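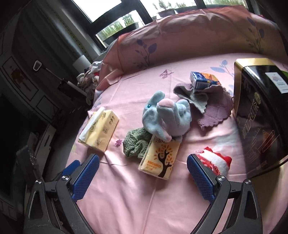

# Fitted Sheets: Sizing and Care FAQ

Applies to all Plamolano printed cotton sheets shipped from the Priltville warehouse. Last revised 27 January 2021.

## What mattress depth do the sheets fit?

The standard pocket is 14 inches deep. Measure the mattress with any topper in place. A mattress between 9 and 14 inches takes the standard pocket; anything deeper needs the Skandusum cut.

## The corners lift at night. Is the sheet too small?

Check the depth first. On thin mattresses the pocket has slack and the elastic rides up. Shim corner straps take up the difference and clip to the hem without sewing.

## What does the 300 on the label mean?

Thread count per square inch, warp and weft added together. Plied yarns are counted once.

## How should printed sheets be washed?

- Warm water, inside out, with like colors.
- No chlorine bleach. Oxygen bleach is acceptable on white grounds only.
- Tumble dry low and remove while slightly damp.

Empty the bed before stripping it — a paper tissue left in the folds will shed over the whole load. Wash knitted items separately.

## How much shrinkage is normal?

Up to 4 percent in length after the first three washes. The cut includes this allowance. Sheets bought before May 2019 were preshrunk and do not change.

## Can I order a matching crib size?

Yes, in the pink and gray grounds. Crib sheets have elastic on all four sides and ship separately.

## Is there a trade minimum?

Stock prints have none. Custom prints start at 3,000 yards per colorway, with a strike-off sent for approval before the run.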